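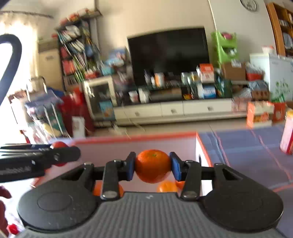 Rules for Robots

Games have rules. Roads have rules. Swimming pools have rules painted on the wall. Robots have rules too, and so do the people who build them, teach them and work next to them.

This page explains what some of those rules are and where they come from. Words in CAPITALS are explained in the word list at the end.

Why does a robot need rules?

A robot does not know what hurts. If you squeeze your little brother's hand too hard, he yells and you let go. A robot arm can't tell that anything is wrong unless somebody has given it a SENSOR and told it what to do when the sensor picks something up.

Robots are also strong, and many of them don't get tired. A robot that makes a mistake can make the same mistake again and again until a person stops it. So people who work with robots think about what could go wrong before they switch the power on. This is called a RISK ASSESSMENT. You have probably done one yourself. If you looked at a tree and decided the top branch was too thin to sit on, you assessed a risk.

Who writes the rules?

There are three kinds.

Laws are made by governments. Everybody has to follow them. Many countries have laws that say machines used at work must be safe.

Standards are written by groups of experts from different countries, who meet and agree on the best way to do something. A standard might say how an emergency stop button should work. Because of standards, a worker who moves to a new factory can usually find the stop button on a machine she has never seen before. It is red, and often it has yellow behind it.

House rules are made by the people in one building. They are for that building only. Your classroom has house rules, and a robot workshop does too.

Learning to pick things up

Picking up fruit is easy for you. You have done it since you were a baby. For a robot it is a hard job, and one way to teach it is to let people show how. A person holds a GRIPPER in the hand, like a big pair of tongs, and picks things up with it. A camera records what happens. Later, a computer studies the recordings and learns from them.

In the picture at the top of this page, the gripper has two blue pads that face each other, and there is a mandarin held between them. More mandarins are in the white box below.

Mandarins are good for practice. They are round, so they roll. They are soft, so they can be squashed. No two are quite the same shape. Even a simple job like this one goes better with rules.

The Dellier house rules

Dellier is a workshop where people record jobs like this. Naledi Makhubela wrote its house rules, and Despina Drakos checks that they are followed. The list on the wall is dated 6 Feb 2018, and it has been changed only a little.

Look at the tool before you pick it up. Check for loose bolts and torn pads.

Keep your free hand away from the fingers. The fingers of a gripper close on whatever is between them, and that could be you.

Know where your cable is. A cable can trip you, or pull something off the table.

Squeeze only as hard as you need to. If the fruit drips, you squeezed too hard.

Do not eat the practice fruit. It has been handled by machines and it may have been on the floor.

Ask before you record. If a camera is on, everybody in the room has to know about it and agree to it.

Keep the failures. If you drop something, do not wipe the recording. Mark it as a drop.

Stop when your arm is tired. Take a break after 52 minutes, even if you feel fine.

Why 52 minutes? Sibusiso Kruger, who works there, tried longer turns and shorter ones. The people who worked much longer got careless. A round number would be easier to remember, but he says everybody remembers 52 because it is odd.

Why keep the failures?

This rule surprises people. If you want a robot to learn to pick up fruit, why would you save a recording of a dropped one?

There are two reasons. The first is that a robot can learn from a drop, as long as it is told that it was a drop. The second is about telling the truth. At Dellier they once made a set of 2287 recordings, and 115 of them were marked as drops. If someone had thrown those away, anybody using the set would have thought the job was easier than it is.

Keeping good notes is part of being safe. An engineer who hides small mistakes makes it harder for the next person to prevent big ones.

Rules about people

Some rules have nothing to do with bolts or buttons. A camera can pick up more than the thing it is pointed at. It may see a face, a letter with an address on it, or the inside of someone's home. This is a question of PRIVACY.

Good practice is to ask first, to explain what the recording is for, and to delete it if the person says no. Children cannot agree to this on their own. A parent or guardian has to say yes as well.

What happens when a rule is wrong?

Rules can be changed. Mandla Hlongwane noticed that the old Dellier rules told people to wear thick gloves. With the gloves on, they could not feel how hard they were gripping the handle. He wrote this down, the others talked about it, and the glove rule was taken out.

He did not just take his gloves off and say nothing. If you think a safety rule is wrong, keep following it, and tell the person in charge. They may know something you don't. They may also thank you.

Try it yourself

You need kitchen tongs, two bowls, a few mandarins and a friend.

Before you start, write four rules for moving the fruit from one bowl to the other. Do not tell your friend anything else. Now let your friend do the job, following your rules exactly. Did your rules say what to do if the fruit rolls away? Did they say when to stop? Fix them and try again. Then swap places.

Word list

GRIPPER: the part of a robot, or a tool held in the hand, that takes hold of things.

PRIVACY: being able to choose what other people see and know about you.

RISK ASSESSMENT: thinking about what could go wrong, and how to prevent it, before you begin.

SENSOR: a part that measures something, such as light, heat or how hard something is being pressed.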